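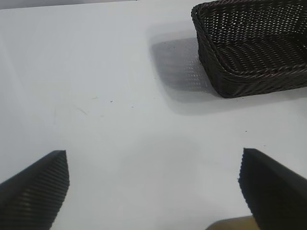 4.2 Where shared things are put down

The second part of our study is about common tables in shared housing, and about how people decide that a thing on such a table may be used by everybody. In the interviews at Clalbridge, residents often said that they "just know" which things are common. When we asked further, many of them spoke about place. A thing near the middle of the table was read as left behind by somebody, and a thing near a corner was read as put there on purpose. The dark brown woven basket in the upper right corner of Figure 3 has the kind of position that residents described to us as "belonging to the table". The same word, belonging, came back in interviews at the second house, Grikomthorpe, where the kitchen is smaller and the residents are older.

Figure 3. A woven basket on a white tabletop.

We collected 123 diary entries in the 2 houses during February. Each resident wrote down when he or she borrowed something, moved something, or was annoyed that something had been moved. Of these entries, 38 concern a container of some kind, for example a bowl, a tray or a tin. Residents used containers to make a border. Tea bags lying on the counter were private for most of them, but the same tea bags in an open bowl were an offer. One resident at Clalbridge wrote that she had taken her neighbour's lemons for two weeks before she learned that the bowl was only his way to keep them from rolling.

Such mistakes were more frequent among people who had lived in the house for a short time. This agrees in part with Bellamy's earlier work on laundry rooms, in which newcomers also trusted the container more than the label. Neville Bellamy explains this by politeness: to read a label one must come close and look, and a newcomer does not wish to be seen looking. Our diaries give only weak support for this. In several entries the newcomer did read the label and borrowed the thing anyway - the name on it was not yet the name of a person they knew.

The colour and the material of containers were mentioned less than we expected. Size mattered more. Large containers were treated as common in both houses, even when the owner had written a name on the side. Thammasiri's model of household signals puts the written name first and the form of the object second, and for large containers our material suggests the opposite order. We return to this difference in Section 5, together with the question of refrigerators, where the shelf itself acts as a container.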